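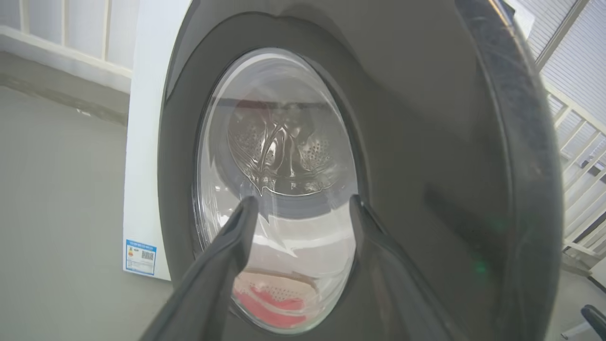 A gripper at the washing machine door, with one pinkish-red piece of fabric, probably laundry, in the drum.

"Ask me about the socks," Comfort Lamptey says before I've even got my coat off. "Everybody wants to ask about the socks."

So I ask about the socks. She groans, drops into a chair and tells me that a sock is the worst thing you can hand to a robot, worse than a wine glass, worse than an egg. A glass stays the shape it was when you last looked at it. A sock can be a ball or a tube or a flat thing, it can be inside out, it can be hiding in the leg of a pair of jeans, and it can be stuck to the top of the drum where no camera is pointing. "We had one up there through an entire afternoon of testing," she says. "The machine reported an empty drum every time. It was very confident. I've worked with people like that."

Lamptey runs the home chores group at Vusta, a small company that has spent the last few years trying to get a two-armed robot to do laundry. She didn't come up through robotics at all. She fixed washers and dryers for a living, first with her uncle and then on her own, and she was hired to come in for a couple of weeks and explain to a room full of programmers how a door latch works. That was four years ago in September and she's still explaining it.

I'd come with one question, which I'll admit is the one my mother asked me to bring: can the thing do my wash yet?

"No," Lamptey says. Then she thinks. "Parts of it. Let me say parts of it. If your mother sorts it and puts the basket in the right spot and has the right kind of door, then we can do a good chunk of what's left. If she wants to drop everything on the bedroom floor and go to work, no. Not this year and not next year."

I wanted numbers and she had them ready, on a sheet of paper folded in her back pocket (I liked that). Since the start of the current round of testing the group has logged 2503 attempts at unloading a front loader. An attempt counts as good if the door gets opened, everything comes out and goes into the basket, and no person has to step in. Of those 2503, there were 2350 where the door was opened without help. That sounded terrific to me and I said so.

"The door's the easy part," she said. "The door is a handle and a hinge. It's the same door it was yesterday."

And getting everything out?

She folded the paper up again. "Lower," she said. "A lot lower. I'm not giving you that one, because we changed how we count it halfway through and I'd have to talk for an hour." I pushed a little. She wouldn't budge, but she did tell me that the usual failure is one item left behind, and that the usual item is small. You can guess which.

We talked for a long time about why reaching into a drum is hard, and I'll try to pass on what I understood. A person unloading a washer barely looks. You bend down, stick your arm in, sweep it around and feel for cloth. You know from the drag on your hand that the towel has wrapped itself around a shirt, so you give it a shake. The robot does nearly all of this by looking, and a washing machine is a miserable place to look into. It's a metal bowl full of holes, behind curved glass, and everything in there shines.

"The glass is what kills us," Lamptey said. "Before the door is open you'd love to know what you're dealing with. Is it one thing or is it a full load? And you've got window light bouncing off it, and you've got the color of the cloth showing up again somewhere it isn't. A red shirt at the bottom can look like a red shirt at the top. You and I don't even notice. We've been looking through glass since we were babies."

I asked whether they couldn't just close the blinds. She laughed at me, nicely. "Sure. And then I'll come to your house and close your blinds too?"

This is a big thing with her. She has very little patience for demonstrations where the room has been fixed up to suit the robot. Early on, she says, the group did all its work on one washer, in one corner, with the lights set just so, and the success rate climbed and climbed and everyone was happy. Then they rolled the robot over to a different model. The handle was on the other side. "It went for the old spot like a dog going to where the bowl used to be. Just closing on air, over and over." After that she made them change something every week. They swap the basket, or shift the machine a little, or let somebody pile coats nearby.

The fingers came up next. I'd assumed the future was going to be a proper hand, with a thumb and all the rest, and I was a bit let down to find that Vusta uses two stiff black fingers on each arm that open and shut. Lamptey defends them warmly. She's worked with a fancier hand, one from a supplier called Gikier, and she said it was a beautiful object and it spent more time on the bench with its covers off than it did working. Two fingers can pinch a towel. Two fingers can hook a door. When one breaks you can replace it before your coffee's cold.

"What they can't do is feel," she said. "That's the trade. They know how far they've closed. They know something's in the way. Is it one sheet or is it the sheet and the pillowcase? They have no idea. So you pull, and you look at what came out, and you go back in. Pull, look, go back in. It's not elegant, but it's how my nephew does it too, and he's six."

It's slow, though! I timed one. I'm leaving the result out because she asked me to be fair and tell you it was an off day, but I could have done the load, hung it up and read part of the paper. She doesn't argue with that. Her view is that slow matters less than people think in a home, where the robot could plug away while you're out, and matters enormously anywhere that someone is paying for the hour.

Which got us onto shops. Vusta ran a trial with Ndlovu, a laundry business that washes linen for small hotels, and I'd assumed this would be the harder job. Lamptey says it was easier in nearly every way. The machines were all the same. The linen was all white and mostly one of three shapes. There were no socks – she said this with real feeling. The robot moved damp towels from washer to cart, and on its best shift it moved 300 pieces, which pleased everyone until somebody worked out what one of the regular staff moved in the same shift.

"They were kind about it," she said. "One of the women there patted it on the arm."

Did anyone worry about their job? She took this one seriously and put her cup down. She said some did at the beginning, and she didn't tell them they were wrong to. By the end they were mostly annoyed that it got in the way of the carts. What they asked for, again and again, was a machine that would do the lifting out of the deep bins at floor level, the part that hurts your back. It wasn't the job Vusta had brought the robot in for. She thinks it should have been, and there's a second trial being planned at a site in Histon where that's all it will do.

"I fixed machines for a lot of people with bad backs," she said. "If we get the bending right and nothing else, I'd be fine with that."

I asked what a normal household might see first. She doesn't believe in one grand robot butler turning up in a box. She thinks it'll be something that a few people have because they really need it, people who can't crouch or can't grip, and it will do a short list of jobs with a person setting things up for it. She got a letter from a man who'd lost most of the use of one hand, and he didn't want his shirts folded. He wanted the wet stuff out of the machine and up at table height. He could manage the rest. She has the letter pinned over her desk, and she's read it out at more than one meeting when the talk drifted toward folding.

Folding, by the way, she'd rather not discuss. There are 119 clips of folding attempts on the group's shared drive and she says the funniest is a fitted sheet. I asked to see it. I was not shown it. ("You can't fold one either," she said, and she has me there.)

Before I left I asked if she'd have one at home, as it is now, if Vusta offered to install it for free. She said she'd have it for the company. Then she took that back and said she'd have it for the towels, because towels it can do, and she'd keep doing the small things herself. She'd want a switch within reach. And she'd want the cat kept out of the room, which is a rule they have at work as well, even though there isn't a cat. They check the drum before every run anyhow. She wrote that rule on her second day and it's still taped to the wall.

My mother, when I reported all this back, wanted to know if it could at least clean the lint filter. I sent the question on. Lamptey replied within the hour: "Tell her no, and tell her to go clean it. I bet it's been months."

It had been months.

Interview held 14 May 2021. I've trimmed some of the quotes for length, and Comfort Lamptey has checked the numbers.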